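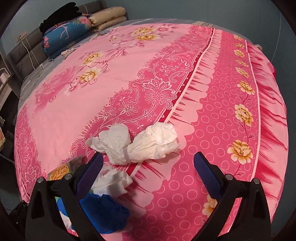

bits so far, on the spare bed. white one at the top is tied in the middle

Keeping a quilt bed tidy while sorting fabric scraps??

posted by dirkeo_mum in Home & Sewing

Hi all, quick one as I've got to be out the door by 10. Trying to sort a bag of odd cloths and offcuts and the only flat space big enough is the spare bed, so it all gets tipped out on the pink flowery quilt. Whites, a shiny royal blue one, one with a yellowy orange chrysanthemum on it, some blue and green printed bits. More still in the bag, must be more than 100 pieces all told.

Two things. One, how do you keep small bits together without them creasing to death? I tied a white one round the middle and it's gone like a bow, puffy both sides. Looks sweet but I bet its a nightmare to iron. Two, can lose pale scraps on a patterned quilt very easily, they just sort of vanish into the roses. Do people put something down first? Don't want to buy a table, no room for one.

Also is the shiny blue ok to keep in with the cottons or does it want its own bag? No label on it, came in a mixed lot from the Winance market.

Thanks in advance, will check back tonight

Tiedemann Road

Old flat sheet, plain, one colour. Dark if you're sorting whites, and a white one for everything else. Spread it over the quilt, tip the bag out, and when you need the bed back just gather the four corners and lift the lot off. Done it that way for years in a box room with no table.

On the tying - I wouldn't, not for storage. Anything pinched in the middle gets a hard crease right where you'd want to cut. Fine for an afternoon while you're working out piles. For keeping, fold the bigger ones round a bit of card (cereal box is fine, cut it all the same width) and stand them up in a shoebox like files. Little ones lie flat in an envelope, write the colour on the front.

If you've already got creases, damp cloth over the top and press from the back. Try a corner first with the shiny one, cool iron. Some of that stuff goes dull or sticks and then thats that.

Separate bag for the blue, yes. Slippery fabric works its way to the bottom and drags threads off everything else. And if you don't know what it is don't wash it with the whites, I got a whole load of pale blue hankies once.

Forgot to say, do the sorting by size first then colour. Everyone starts with colour and ends up doing it twice.

binda40

just use freezer bags, 40 for a couple of quid. squash the air out. never ironed a scrap in my life tbh, it all gets sewn up anyway

lovely quilt btw, is the darker pink band part of the print or sewn on?

dirkeo_mum

Sheet is a great idea, got an old navy one somewhere in the airing cupboard. Will untie the white one tonight and do the card thing. binda40 its all printed i think, would have to look properly, was my aunt's. Blue has gone in a carrier for now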